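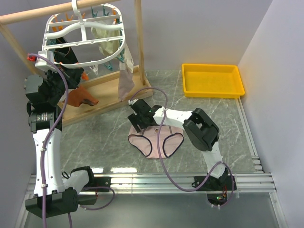
Orange pegs one side, teal the other. The sock gets the corner.

Quick one today because I have to be out the door by 3 and the second load is still going round.

So, the clip hanger. I held off for ages. I had a perfectly good rack with a pole and I thought, why would I hang a thing on the thing. Then Si-eun left hers at my place in September and I never gave it back (sorry Si-eun). White plastic, hook on top, clothespins all round the edge. Small stuff goes on there now and the pole stays free for shirts. Or it would, if I did shirts.

Things I've worked out so far:

Heavy or dark stuff on one side will tip it. Put something opposite. Anything, a cloth, a pillowcase.

Socks by the toe. My mother says by the cuff. We have been having this argument since I was nine and I'm not changing.

Don't clip the cream things next to anything new and rust colored. Ask me how I know. The rust one can go over the base of the rack for now, it's fine down there, I'll get to it.

Two pins for anything bigger than a washcloth. One pin and it slides, and then teh whole row goes crooked.

I'd like more pins but the ones at the store come in packs of 200 and I'm one person. If anybody wants to split a pack let me know, So-yul already said maybe. Any color, I don't care, though I've gotten weirdly attached to the teal.

Ok washer's beeping. Will do the post about the ironing pile on Thursday, if theres anything left to say about it.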